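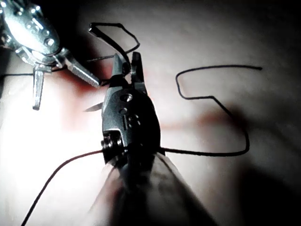 Multi-tool, jaws open

Clokby Hall Users' Group – minutes, February

Present: Riaan Molefe (chair), the quilters, Bezerra Dance, one late arrival from the choir.

1. Last minutes
Accepted after the word "shouting" was changed to "discussion".

2. Hire fees
Evening hire stays at $15 an hour. Bezerra Dance asked if that includes the heater. It does, in the sense that the heater is in the building.

3. Kitchen
The inventory lists 66 teaspoons. The drawer holds 15. Riaan to write a friendly note, and then a second note.
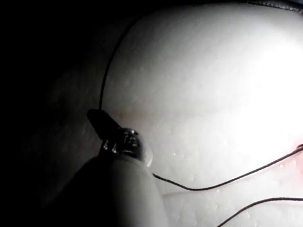 4. Car park
The quote for new gravel came in at $154 a load. Moved that we buy one load and spread it with optimism. Carried, choir abstaining.

5. Other business
The choir would like the piano tuned. So would everyone within earshot. Up to $100 approved.

Closed 8.40 pm – supper followed, stirred with forks.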